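# Wultby kit: the red pile

The red kit came back in July and had to be gone through before the bags went into the store at Climport. This page goes with the kit list.
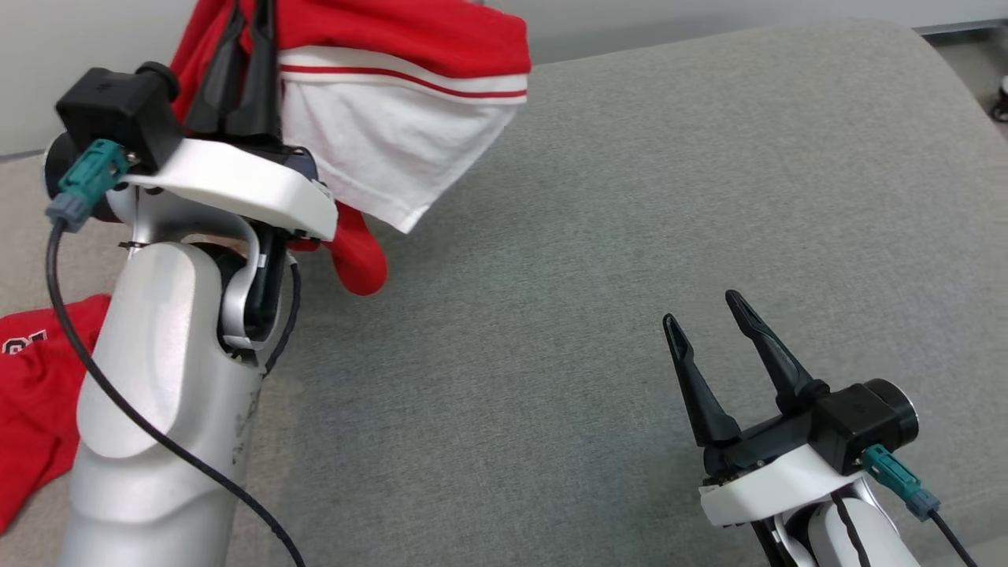
*Red and white, on the grey seat. The one held up has a white section with two thin red stripes, like the trim on a hem or a sleeve. The other has white print near one edge.*

## Where it gets done

The sorting is done on upholstered seating, and the same goes for the blue kit later on. The folding table is too narrow for an adult shirt laid out with the sleeves open. A woven cover also has a bit of grip, so a shirt stays where it is put while the next one is looked at. On a polished table the newer shirts slide off.

Before starting, run the upholstery attachment over the seat. Lint shows on red and shows even more on the white parts.

## What is in the red kit

Adult shirts, short and long sleeved, a few training tops, and the old goalkeeper's shirt that Taner Karakaya wants kept. Shorts and socks are on a separate list and go in separate bags.

The shirts were bought in two lots. The older lot is from Mockus and is the heavier cloth. The newer lot is thinner and a slightly brighter red, and the difference is plain once both have been washed a few times. Please don't mix the lots in one bag. Teams have gone out in both and it looks untidy.

## Checking

Go over each shirt in the same order every time. It takes about 45 minutes for the whole red pile if it is already dry and turned the right way out.

- **Trim first.** Look along the hem and both cuffs. Pink in the white is the usual fault, and it comes from washing too warm. Slight pink is acceptable for training.
- **Print next.** Lay the shirt flat and look across it with the light coming from the side. Lifting edges show up as a thin bright line. Don't pick at them.
- **Seams.** Underarm and shoulder. Small openings can be mended, so put those shirts in the mending bag with a safety pin at the hole.
- **Neck label.** If the size can't be read, measure against a known medium and write the size on the label with a laundry pen.

Hold each one up before putting it down again. Holes in the back are easily missed when a shirt is lying face up.

## Washing

Sibel Baysal wrote these out last season and they still apply.

Inside out, 30 degrees, with nothing white in the drum apart from the trim on the shirts themselves. No softener on anything with print. We use the Toven liquid at the moment, and half a cap is enough for a normal load. A full cap leaves the thinner shirts feeling stiff.

Mud is left to dry and brushed off before the wash. Grass stains on the white parts get a little liquid rubbed in and a short wait. Bleach has ruined several shirts, and there are no more spares in large.

Take them out as soon as the machine stops. Hang by the hem, not the shoulders, away from the radiator. The tumble dryer is for towels.

## Folding

Face down, sleeves in, sides to the middle, then up from the hem in 2 folds so that the number is on top. With the long sleeves, lay the arms straight down the back before bringing the sides in.

Anyone who prefers to roll can roll the socks.

Stack by size, smallest at the bottom of the bag. The large and extra large go out first on most match days, so they want to be within reach. A sheet of plain paper between the sizes saves unpacking the lot to find one shirt.

## Bags

The full adult set goes in the long bag with the mended zip. Training tops go in the square one. Both have a card in the end pocket: fill in the sizes, the lot, and any numbers missing. The card from last season can be thrown away once the new one is in.

A folded shirt from the older lot, with its long sleeves, weighs 715 g on the kitchen scales when it has been packed damp, so a whole bag of them is more than one person should carry up the Climport stairs. Damp shirts shouldn't be in the bag anyway. If one feels cool to the touch compared with the rest, hang it again overnight.

## Outstanding

- Numbers 2 and 11 are still out. Taner has asked.
- The mending bag needs to go to Sibel before the first friendly. She has the red thread but is short of white.
- One training top has someone's house key pinned inside the pocket. The key is now on the hook by the office door.
- The goalkeeper's shirt has a split collar. Leave it as it is and keep it flat.
- New cards are needed for the end pockets. The postcard size fits, A5 does not.

## Borrowing

Red kit can be borrowed for school matches and charity games if it isn't needed that weekend. Ask Taner – he keeps the store key – and say which sizes. It comes back washed, using the notes further up the page, and in the bag it left in. Shirts that come back unwashed are washed here and the cost of the liquid goes on the next subs.

The blue kit will have its own page when it has been sorted. It has fewer shirts, no white trim, and most of the print is sound, so the notes for it will be shorter.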